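Eberhard Student Robotics, restock project thread. May 16, 2022

1/ ok so week 2 of the snack aisle. typing this between runs so bear with me

2/ task list got longer again. Weronika wants "straighten" as its own task now, separate from "place". fair. chip bags slump, rice crackers slide, and a planner that only knows pick and place just leaves them leaning
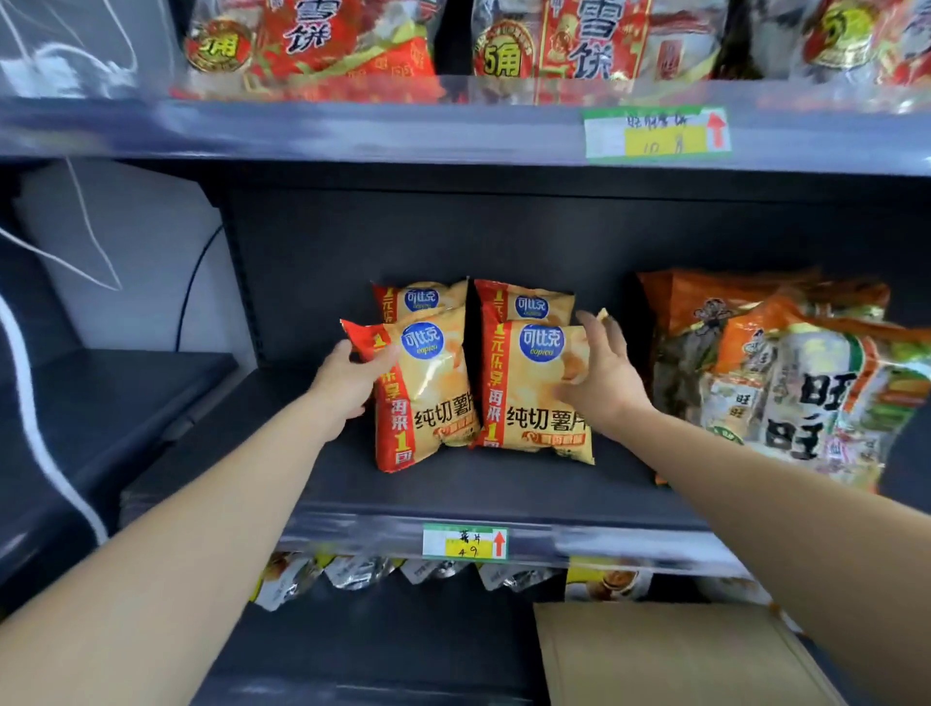
also the label sheet finally has a column for which hand moves first. Aqeel asked for it a month ago, sorry Aqeel

3/ boxes. boxes are the hard part. one hand on the near edge, other on the rim, flaps going everywhere, bags stacked at angles inside. our sim box is a perfect cube with no flaps lol. Kanyarat is rewriting it tonight. crackers in the box = whole different weight problem too 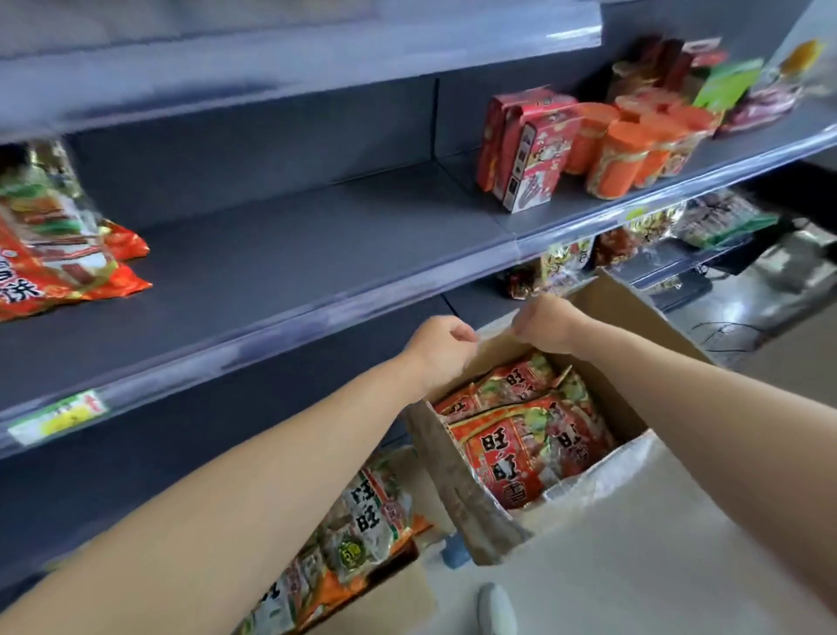
4/ numbers so far: 490 clips kept, 77 thrown out. target is 680 before the July demo. most of the tossed ones are bad start/stop marks, which is on me

5/ then the empty levels. dark gray shelf, dark gray back, depth estimate goes to mush. Oksana's fix is to find the front lip first and work backwards from there, using the price labels as anchors. works ok on the rice cracker bay, havent tried the rest

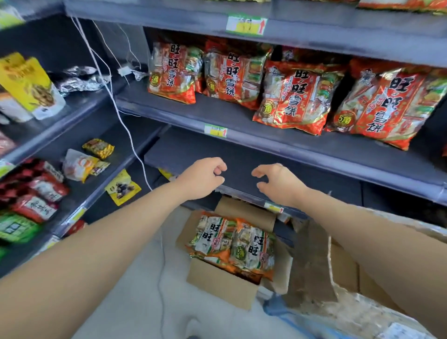

Eberhard Student Robotics / Manipulation Team

6/ reminder for new people: segment names go bay-level-task, lower case, no spaces. please. I spent the whole mornign renaming files

7/ empty box handling counts as a task too. Teodora wants walking-while-carrying in the set, I said stationary first, we are doing both apparently 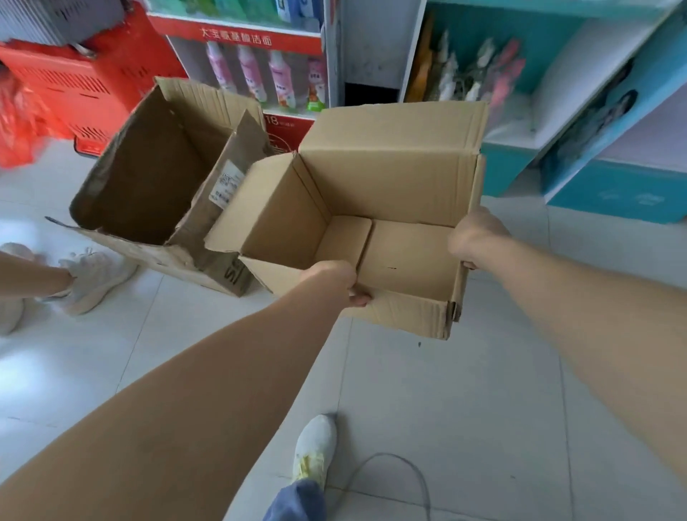 8/ still need: someone to check left/right labels on the chip clips, someone who understands the Derow export script, more tape

9/ meeting moved to the small lab, bring laptops. if you were on boxes today stay on boxes. ok next run starting, gotta go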